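Kurnero door mat, red speckled, big size
2024-07-25

Bought this for the kitchen doorway, had it since December so figured its time for a review.
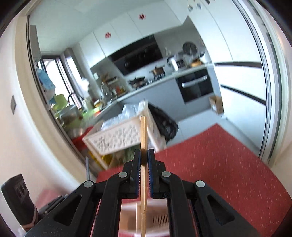 Size is good. Covers the whole step-through and then some, and I didn't have to trim it. Came rolled up tight, corners stuck up for a week, put the rice sack on them and they went flat.

Color: red with little white specks. Hides crumbs great. Does not hide flour. Goes fine with gray tile, my sister disagrees.

Cleaning is easy, shake it off the balcony, vacuum the rest. Washed it once by hand in the tub and it took two days to dry, so dont do that on a Sunday night like me.

Grip is so-so. On tile it creeps if you drag stuff over it. We drag the veg crate in and out all the time and I'm always kicking the mat back. The Tostdale one we had before stayed put better but the edge came apart in under a year. No fraying on this one so far.

Smelled like rubber at first, gone after a few days with the window open.

Would buy again, maybe with a strip of tape underneath. Four stars, one off for the sliding. Wish they made it a bit thiner too, the door just barely clears it

Edeltraud Zwahlen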